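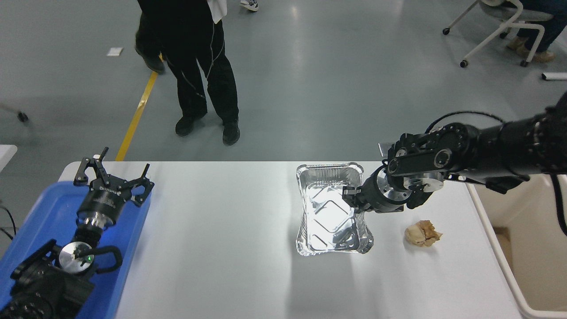 Revised handling rules for bench cells: what changes in February

The working group on shared bench cells has finished its second revision of the handling rules, and the text goes live on the Zillum document server in February. It replaces the interim sheet that has been taped to cabinet doors since last summer. Please remove the old sheets. Two sites have been working to different versions of clause 4, and the incident log shows the result.

The rules cover table-mounted arms used for teleoperated or scripted handling of light objects, with people working in the same room. They do not cover floor-standing arms, mobile bases or anything behind a fence. Your site risk assessment still takes precedence where it is stricter.

Floor markings and walkways

Clause 2 now states that a yellow line marks the limit of the walkway and nothing else. Some rooms had been using the same colour for cable runs and for parking chairs, and this has to stop. Lines must be continuous and visible from both sides of the table. Loose paper, tubes and offcuts are to be picked up at the start of each session by whoever signs the cell sheet. Chairs on castors stay outside the marked area while an arm is powered.

People may walk past a powered cell at normal pace. They may not stop within reach of an arm, lean over the table or pass objects across it. Inês Quintela, who drafted the clause, had asked for a fixed stand-off distance. The group settled on reach plus a margin to be set by each site, as the arms in use differ too much for one figure to be useful.

Thin-walled and deformable items

Clause 4 is new in most respects. Of the 3746 handling runs logged across the Biwott and Biltmont rooms, the largest share of aborted runs involved items that give way under grip: foil trays, paper cups, soft bread and similar. The arm reports a grasp, the wall folds, and the operator closes further to compensate. The revised text requires the following.

Grip force is set before the session and written on the cell sheet. It is not adjusted during a run.

Foil trays are gripped at the rim with the fingers on either side of the wall. Pressing down on the rim to shift a tray is counted as a contact fault and logged as such.

A tray with a split wall or a sharp edge is withdrawn. Creasing alone is acceptable, provided the creased tray is recorded as the start condition.

Food items are used for one session only and then binned. Crumbs are cleared from the table before the gripper is inspected.

Where strong overhead light falls on a reflective item, the operator checks the camera view before the first grasp. If the base of the item is washed out, either the item or the lamp is moved. Exposure should not be changed partway through a set — it makes later comparison very difficult.

Two arms on one table

An arm that is idle but powered is treated as active. This was already the rule at Biltmont and is now the rule everywhere. The idle arm is parked with its gripper clear of the other arm's working area, and its pose is noted on the sheet. Trays or mats placed under an arm base must not shift when pushed by hand. Cables are to be routed so that neither arm can snag them at full extension, and slack hanging below a link must be tied up before the first run.

An indicator light on the arm is not evidence of a safe state. Use the isolator.

Inspection intervals

Wrist flange bolts are checked every 2000 cycles, reduced from 3000. The change follows a loose flange found at Biwott during routine work, with no injury and no damage. Finger pads are checked daily. Sites using Jultex pads may keep their existing replacement schedule until current stock runs out, after which the common schedule in Annex B applies.

Training and sign-off

Everyone who signs a cell sheet needs to have read the revision. There is a short form at the back with 11 statements to initial. Nyokabi Mussa holds the register and will accept scanned forms, but not forms signed on someone else's behalf. Anyone without a form on the register by the end of February will be taken off the operator list until one arrives.

Comments on clause 4 remain open, in particular on the contact fault wording. Send them to Nyokabi with the clause number in the subject line.

Recent items
Cell sheet template, version 3
Isolator labelling: corrections to Annex A
Biltmont room closed Saturday for floor repainting
Notes from the gripper pad comparison
Who to call when the log server is down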